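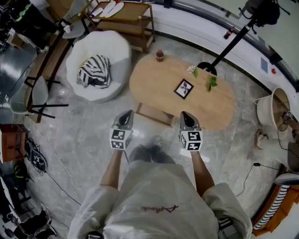

What does the Flestix living room set cover?

It covers the small items that end up on and near a coffee table, and the everyday work of putting them back in order: picking a thing up, moving it to its place, standing it upright, clearing the top and laying it out again.

Contents

The set holds 395 clips of table tidying, recorded in furnished rooms at the Wurnis site. Each clip covers one table from the first item touched to the last. Clips are silent. The longest runs to 200 seconds and most are a good deal shorter.

Every clip has a line in clips.csv with these columns:

clip_id: a number, with no gaps
room: wurnis_a or wurnis_b
table: oval, square or nest
task: clear, lay or swap
items: a list of item names, separated by semicolons
split: train or test

The test split is 68 clips. All the rest are train. We did not keep a separate validation split, so please cut your own from train and say how you did it.

Tasks

clear: all loose items leave the tabletop. They may go on a shelf, a chair or a side table.
lay: items go on an empty tabletop to match a written layout.
swap: 2 items change places and everything else stays where it was.

Items

Item names are kept general on purpose. We write "sprig" for any short piece of artificial greenery, with or without flowers, and "frame" for any small framed picture. "Bottle" covers all bottles whatever their shape or colour. Cushions are listed only when they are moved. Larger furniture, such as armchairs, carts and benches, is never listed as an item, even if it gets nudged during a clip.

Layouts are in layouts.txt, written in ordinary sentences ("frame in the middle, bottle at the far end"). Near and far are always given from where the person starts. Left and right follow the same rule and do not change if the person walks round the table.

Known problems

Sprigs were sometimes named "plant" in the first batch. These were corrected in June, but older copies of clips.csv still have both names.

Some swap clips in wurnis_b end with an item slightly off its mark. They are kept in and have no flag.

The layouts for the nest tables were translated from Turkish by Güneş and a few of them read oddly. The original wording is in layouts_tr.txt.

Changes

Version 2 merges the old Gunley folder into the main one. Clip numbers changed, so use gunley_map.csv if you have notes made against the earlier release.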